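Projektbericht: Wie klingt ein Treppenhaus?
Seminar Stadt und Alltag, Gruppe Zokside

Angefangen hat alles damit, dass ich im Oktober mit einem Umzugskarton im Treppenhaus meiner Tante stand und beim Niesen fast umgefallen bin, so laut kam das von oben zurück. Ich fand das großartig! Tove Bundgaard, mit der ich das Seminar zusammen mache, fand es erst mal nur albern, hat dann aber noch am selben Abend angerufen und gefragt, ob man daraus nicht unser Projekt machen könnte. Eigentlich wollten wir ja über Klingelschilder schreiben. Das Thema hatten aber schon zwei andere Gruppen, also war die Sache schnell entschieden.

Unsere Frage war am Anfang viel zu groß (irgendwas mit Wohnen und Nachbarschaft und Hören). Frau Baldursdóttir hat uns in der Sprechstunde ziemlich zusammengestutzt, und danach blieb übrig: Merken Leute, die in einem halligen Treppenhaus wohnen, mehr von ihren Nachbarn als Leute in einem gedämpften? Und stört sie das oder mögen sie es sogar?

Wir haben uns elf Häuser ausgesucht, alle zwischen dem Güterbahnhof und der Salance-Siedlung. Ein Teil sind Altbauten mit Steinstufen und hohen Decken, der Rest ist aus den Siebzigern, mit Linoleum und diesen geriffelten Glasscheiben an der Haustür. In jedem Haus haben wir dasselbe gemacht: unten im Erdgeschoss einmal kräftig in die Hände klatschen, Tove steht im zweiten Stock mit dem Aufnahmegerät, dann tauschen. Klingt simpel, ist es auch, aber man kommt sich unglaublich blöd vor, wenn genau in dem Moment jemand mit dem Müll runterkommt. Einmal hat ein älterer Herr zurückgeklatscht. Den Mitschnitt haben wir behalten, in die Auswertung durfte er leider nicht.

Den längsten Nachhall hatte mit Abstand das Eckhaus an der Muvham, und das hat uns überrascht, denn wir hatten auf das Haus mit der Kuppel getippt. Da liegt aber ein dicker Läufer auf den Stufen, und der schluckt anscheinend eine Menge.

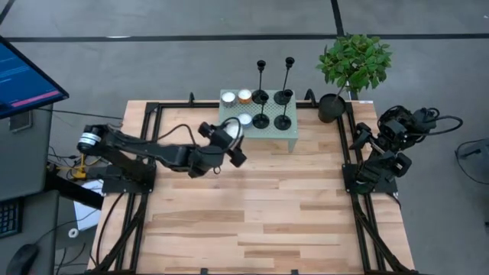
Neben den Aufnahmen gab es einen Fragebogen, eine Seite, beidseitig, im Copyshop an der Ecke gedruckt. Den haben wir an einem Samstag eingeworfen und unten im Hausflur einen Schuhkarton mit Schlitz aufgestellt. Zurückgekommen sind 40 ausgefüllte Bögen, was mehr war, als ich erwartet hatte, und weniger, als Tove erwartet hatte. 17 davon kamen aus den gedämpften Häusern. Einer war komplett auf der Rückseite vollgeschrieben, nur über Fahrräder im Flur – den habe ich bestimmt dreimal gelesen.

Was kam raus? In den halligen Häusern konnten viel mehr Leute sagen, wer gerade die Treppe hochkommt, oft nur am Schritt. Eine Frau schrieb, sie setze Teewasser auf, sobald sie ihre Nachbarin im ersten Stock husten hört. In den leiseren Häusern stand öfter so etwas wie „man sieht sich am Briefkasten“. Beschwert haben sich die Leute in beiden Gruppen, aber über verschiedene Dinge: im Altbau über Türenknallen und Absätze, in den neueren Häusern eher über Fernseher und Waschmaschinen, also über alles, was durch die Wand kommt.

Vorsichtig sein muss man natürlich trotzdem. Im Altbau wohnen viele schon ewig, und wer seine Nachbarn zwanzig Jahre kennt, erkennt sie wohl auch mit Teppich auf der Stufe. Wir hätten nach der Wohndauer fragen sollen. Haben wir nicht. Das war der dickste Fehler, und er ist uns erst aufgefallen, als die Bögen schon auf Toves Küchentisch lagen.

Beim Schreiben haben wir uns dann noch über die Länge gestritten. Mein erster Entwurf der Einleitung hatte 900 Wörter und handelte zur Hälfte vom Niesen. Tove hat ihn gekürzt, ich war einen Tag lang beleidigt, und jetzt ist er besser.

Wenn wir weitermachen dürften, würde ich gern noch einmal im Winter aufnehmen, wenn alle dicke Jacken an der Garderobe im Flur hängen haben. Tove möchte lieber Keller untersuchen. Die Tonaufnahmen und den leeren Fragebogen haben wir in den Seminarordner gelegt, die ausgefüllten Bögen bleiben bei uns.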